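Masanja Two-Arm Tabletop Cell
Sold by Umaten, set up and looked after by you

Product page updated 24 May 2022

We get asked for a two-arm cell that a small team can put together, run all week and fix on its own bench, and the Masanja is the one we keep coming back to. It has two arms, one table and one frame, with everything within reach of a person standing at the front edge. We have been running one as our own test cell since November and we still like it a lot!

The arms go on square base plates, one near the left edge of the table and one near the right, and both plates bolt down into the wood. Put the plates on by hand first, all bolts started, none of them tight. Set each arm on its plate, check that it stands square to the front edge, and only then go around with the wrench. Tighten corner to corner in 2 passes. People who tighten one side fully before starting the other end up with a plate that rocks, and a rocking plate shows up at the fingertips as a wobble you will spend an afternoon hunting for.

The tabletop is striped butcher block, carried on a black aluminum extrusion frame. We love the wood - it takes a bolt well, it's quiet under the grippers, and if you scar it you can sand it. Leave the cable slack on the outside of each arm and move the arm slowly by hand, power off, through its whole range before you tie anything down. Any loop that pulls tight at full stretch needs more length.

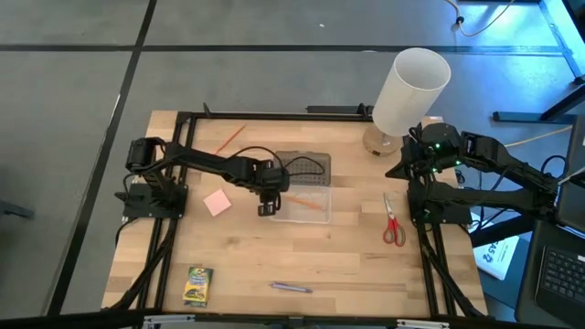 How often do the base bolts need to be checked?
After the first 20 hours of running, then every 50 hours after that. New wood settles a little under the plates, so expect the first check to find a bolt or two that will take a small turn. Write the hours on a strip of tape on the frame and you won't have to guess.

Gripper care

The parallel gripper is the part that touches everything, so it's the part that wants the most attention. Wipe the fingers with a dry cloth at the end of the day. If you've been picking up pencils, crayons or anything else that leaves a mark, go over the inside faces again with a cloth that's barely damp. Look at the tips for nicks while you are down there.

To set the height, bring the finger down at low speed until the tip is nearly on the wood, stop, and do the last bit in the smallest steps the controller allows. Save that as your table height. Do it again in at least one other spot well away from the first, as no wooden top is dead flat, and use the higher of the readings. Then clear anything flat off the wood (sticky notes are the classic) before you run a full sweep.

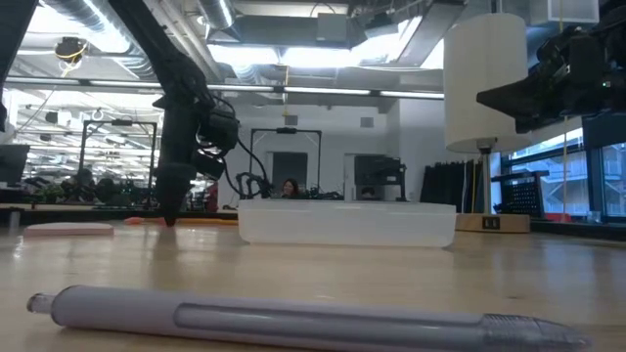

Khôi Ngô wrote to us that the height check was the step he had been skipping, and that once he put it into his morning start-up he stopped wearing down fingertips. He also asked for a printed card with the steps on it, so there is now one in the spares box.

Changing a finger

Park the arm, switch off the power and let the gripper go slack before you put a tool near it. Each finger comes off from the outside, and the new one goes on the same way around. Close the pair slowly by hand and look through the gap against something pale. You want the faces to meet along their full length. If they touch only at the tips, loosen, nudge and try again. It's a fiddly job the first time and a quick one by the third.

After a finger change, run a few slow moves over a tray and a pencil before going back to normal work. A pencil is a great test piece, thin enough to show up a bad meeting of the faces right away.

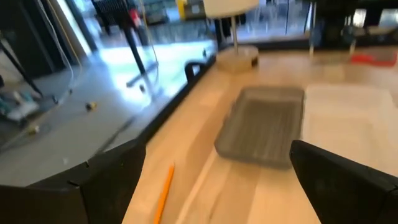

Wrist view over the tabletop, with tray and pencil.

If your cell has wrist cameras, clean the lens with a lens cloth only and check that its cable still has slack after every finger change. We've caught a pinched one that way.

What to keep on the shelf

Spare finger pair, Umaten part 49
Base plate bolt set
Mondance cable ties, the reusable kind
Dry cloths and a lens cloth
Printed height-check card

The Kiltby lift-off cover fits this cell with the arms parked and keeps sawdust off if you share a room with a workshop. Order it with the cell or later on, the fit is the same. For parts or a question about a plate that won't sit flat, write to the Umaten parts desk and tell us how many hours are on the cell.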